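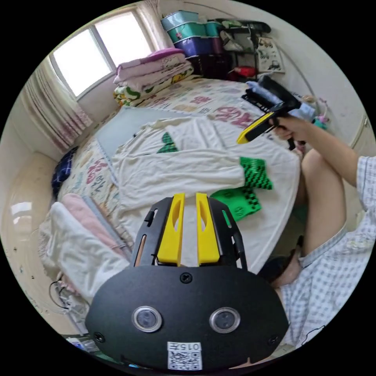
## 4. Setting up for a garment session

Okay, you've charged everything and paired both grippers (if you haven't, go back to section 3, I'll wait). This part covers laying out the cloth and getting a clean first take. I wrote it for the Stimdale club kit, but the Lenihan group uses the same grippers and it should work for them too.

1. Pick a soft, flat surface. A bed is great! Patterned bedspreads are fine, and I like a plain white shirt on top so the edges stand out.
2. Spread the shirt flat and pull the sleeves straight out to the sides. Small wrinkles are okay.
3. Put the green checkered pieces down on or next to the shirt. I keep one close to a sleeve, and I leave them alone until the whole session is over.
4. Wipe both round lenses on the front plate with a dry cloth. Fingerprints are my number one cause of bad takes.
5. Open Stusska on the laptop, start a new session and type in the code from the sticker on each gripper.
6. Squeeze and release the yellow fingers 9 times, slowly. The bar on screen should go all the way from 0 to 1000. If it stops short, run the finger check again before you do anything else.
7. Hit record, wait for the beep, then fold.

**Note:** Keep each take under 65 seconds. Longer ones do save, but they upload to Gridivbridge so slowly that I've started splitting mine in two.

**Note:** Daylight from a window works well for me, but try not to point the lenses straight at it. Pull the curtain if the preview looks washed out.

**Caution:** Watch your cable! Loop the slack off to one side, well away from your knees, especially if you're sitting down next to the bed.

**Caution:** Don't squeeze the fingers hard on buttons or zippers. The slots can catch, and we only have one spare set until April.

The laptop holds up to 3000 takes before Stusska starts complaining. I clear mine out every Tuesday, after checking that the uploads went through.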